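Laundry room check, Katcombe, flat 203
Checked by Princess Layug, March

Door seal: no splits found. Wipe the folds monthly.
Drum: OK. Coins and hair grips out before loading.
Lighting: dim in the corners. Marcelino Cavalcanti to fit a stronger lamp.
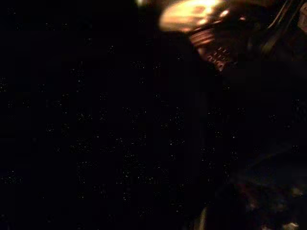
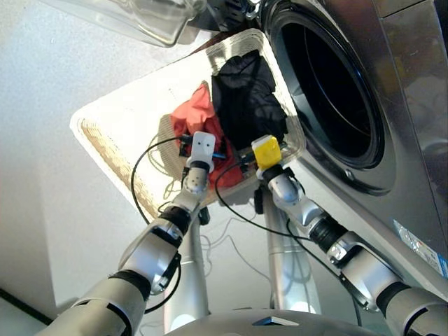

Baskets: 2 in use, keep off the floor by the door.
Dark and red items: wash apart from whites.
Drain hose: clip loose, tightened.
Lint tray: not checked, key missing.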